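Upstairs, Finally

I've been promising a post about the loft for so long that two of you have written to ask if we gave up on it. We didn't! It has been a slow winter, the stairs are steep, and every time I sat down to write I'd find one more thing that needed carrying somewhere. But it's Friday, February 26, 2021, the kettle is on, and I have a whole evening to myself, so let me try to catch you up.

For anyone new here, we took over the old Drindska showroom last fall. They sold lamps and bathroom fittings, mostly, and before that it was a dance school, which I only know from the woman at the bakery, who took tap there as a girl and hated every minute. The downstairs was easy to love. The upstairs was where everything got put. Drindska left us shelving, broken crates, a great many catalogs (Signe counted 124 before she lost heart) and a mattress I would prefer not to discuss. We added to it ourselves, of course. When you're moving into a place and you don't know where a thing goes, you say "oh, just take it up," and by Christmas there was a path from the top of the stairs to the window and not much else you could walk on.

So January was for clearing. Hjalti Mogensen came with his van on two Saturdays and took the crates and the worst of the shelving. The catalogs went to recycling, except for one I kept for the pictures of avocado-green sinks. Signe Frandsen, who is far more ruthless than I am, made me hold up each thing and say out loud what I was going to do with it. I recommend this if you have a friend who can keep a straight face. I said "plant stand" about an object that I'm fairly sure was part of a gate.

And then there was a floor! I had honestly forgotten what it looked like under all that. It's a medium-brown wood grain, and once it was swept I found myself walking back and forth across it in my socks for no reason at all. We went over it with a damp mop and a capful of Priter, which smells a bit like pears, and I moved along on my knees with an old butter knife getting the tape residue up. That took most of a week of evenings and two audiobooks.
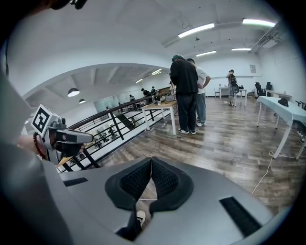

The railing was the part I'd worried about most. It's black metal, with upright bars, and it goes around the opening where you look down to the lower floor. When we first came to see the building I thought it was a little severe, and I had plans to paint it cream, or maybe a soft green. Ferenc Kozma, who did our welding repairs, talked me out of it over a very long cup of coffee. He checked every joint, tightened what was loose, and told me to live with the black until April and then decide. Well, I've decided already. I like it black. It goes with the two pendant lamps in the recessed part on the other side of the opening, and I've grown fond of leaning there in the mornings and looking down at whoever has come in.

The lights overhead I can't make up my mind about. They're the long fluorescent kind, and I had expected to tear them out on day one, because I have strong feelings about that sort of light before 9 a.m. But the loft is deep, and on a gray afternoon you do need them. The quote for replacing them all came to 1,660, which made me sit down on the stairs for a minute. For now they stay. The white ceiling helps. I might get a few floor lamps for the corners and see how far that gets me.

As for the air conditioning, it lives up where the ceiling meets the wall, ducting and all, and I thought I would mind the look of it more than I do. Sibusiso says I'll be grateful in August, and he's usually right about these things.

What's left to do? The skirting along the back wall needs another coat. I have a Leite rug on order that was supposed to come three weeks ago, and I'd still like a bench up there, something long and plain where people can take off their shoes. Graciela Benítez has one in her garage that she keeps offering me and then getting sentimental about, so we'll see. If any of you have a trick for getting old tape glue out of the grain of a floor, please leave it in the comments, as there's a stripe by the stairs that has beaten me and the butter knife both.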